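Slide 3 - home drinks, the bit before any mixing. Say hello, thank Jianguo Shen for the slot, keep moving.

Board down first. Everything goes on or near it. Glass gets handled by the sides, fingers well off the rim - stress this, poeple forget.

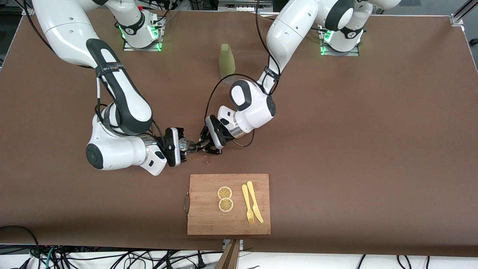

Wooden board, small clear glassy piece.

Measures next. Jigger, then pitcher. Pour low, thin stream, dont rush it. Pitcher takes 800 ml, leave room for ice. Mention the Plunddale cordial if time.

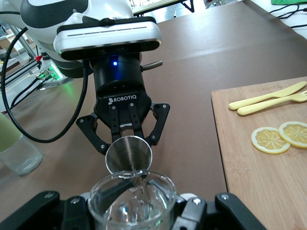

How much goes in a long drink?
50 ml of cordial, then top up with water to taste.

Hand out recipe cards. Baoshan Mao on next.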